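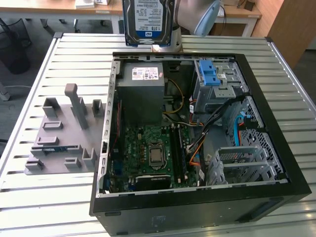 Status as of 6/24/18, drive removal work, Dillemside bench. Short one this time, want to get it in before the parts order closes.

Where we are: comparing two sets of fingers on the same gripper body, same arm, same controller. Old set is the plain flat plates. New set is the Ziston narrow tips. Job is the one in the proposal, pull a 3.5-inch drive out of a desktop tower lying on its side, put it in the fixture, later put one back. No tool change, no human hands in the case during a cycle.

Plan was 200 cycles per set. Old set is finished. New set is at roughly 170, rest should be done before the next call.

**Results so far**

- Old fingers: fine on a bare drive sitting in the fixture. Bad in the bay. Too wide to get down beside the cage without rubbing, and the arm goes into protective stop. We quit tuning this after a while, it was eating days
- New fingers: 9 failed pulls so far. Most are slips on the blue caddy, tip rides up over the plastic and closes on nothing. A couple were the approach angle, my fault, wrong waypoint saved
- Drives themselves OK. Every one we pulled with the new set got plugged in afterward and read normally

Slips all happen in the first bit of travel, while the connector is still holding. After that the caddy comes easy. So the grip only has to be good for a short distance, but it has to be really good there. Slower pull helped some. Higher force helped less than I expected and it marks the plastic, so I put it back down. 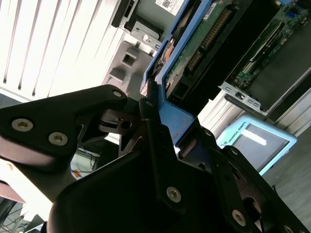
**Wrist camera vs. overhead**

Ran both. The overhead view is good for finding the case and the bay, useless for the last part because the gripper covers the very thing you want to see. Wrist cam is the opposite. Needs to already be close, then it's the better of the two by a long way.

Problems with the wrist cam:

- Exposure. Bare metal inside the case blows out and the caddy edge gets lost next to it. Locked the exposure manually, better, not fixed
- Fingers take up a lot of the picture. New mount would help (see asks)
- Cable rubbed on the wrist joint. Rerouted, no trouble since

Current recipe is overhead for the coarse move, wrist for the final approach, and a force check before we commit to the pull. The force check is new since the last report and I'd keep it whatever fingers we end up with. It catches the empty grip before the arm backs out and wastes the cycle.

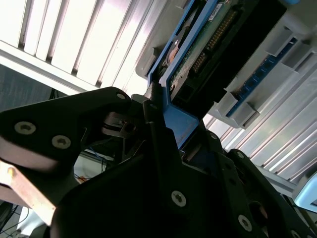
Gadberg wrote back after going through the force logs and asked if we had tried a rubber pad on one finger only, leaving the other bare so it can still slide in past the cage. Their feeling is that a pad on both sides will be too thick. They also think the slips are a tilt problem more than a friction problem, and want us to log wrist angle at first contact.

Fair points both. Angle logging went in the same afternoon. Pad is cut but not mounted, will do it after the current set finishes so the numbers stay comparable. If the tilt idea is right we should see the failures bunch up at one end of the range. To early to say.

**Cables**

Still the biggest risk and we under-scoped it in the proposal. Loose data and power leads end up in the approach path and the planner knows nothing about them.

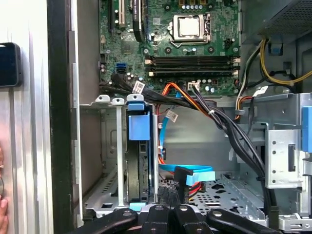
For now we treat a region over the drive cage as keep-clear, and if the camera check sees anything in it the cycle waits for an operator. It's slow, and it's not what we promised. Detecting a cable is going OK. Pushing it aside with the gripper isn't, we tried it and I don't want to do more of it near connectors.

Proposal is to move cable handling to the second phase, report in October, and keep this phase on clean pulls and reinserts.

**Reinsert**

Barely started. Caddy goes into the guides ok by hand-guiding the arm, not yet from a program. Next on the list.

**Asks**

- OK to shift cable handling as above
- OK to buy a spare pair of the Ziston tips, one of ours has a bent corner
- Offset camera mount, Nartey can machine it, quote is in the shared folder
- More scrap towers with differnt cage layouts if your IT people have any going out

Spend is on track. Spreadsheet to follow separately, need to fix one line in it first.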